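Speaker notes, Illisow harbor evening, Friday, August 27, 2021

Okay, say hi, get the slides up, wait for the folks at the back to find chairs.

Start with the ferry. I love this ferry! We had 13 sailings a week before the shutdown, and this March we were down to 4 — ask who in the room got stuck on the wrong side (hands up, let them groan a bit). Then the day-trippers. Roughly 2,000 of them came through on a good summer weekend, and the cafes on the quay lived on that.
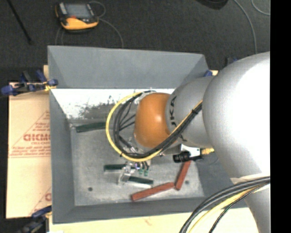 So when do the bigger boats come back? The Clusari is booked for 2 calls next spring, as long as the port rules stay the way they are now.

Slow down for this part, I always rush it. Passengers will walk off at the Tanabe pier and take the shuttle into town, so the old fish dock stays free for local boats. Mention the parking. Someone will ask about the parking.

Then open it up for questions, and remind them the last bus leaves from the church.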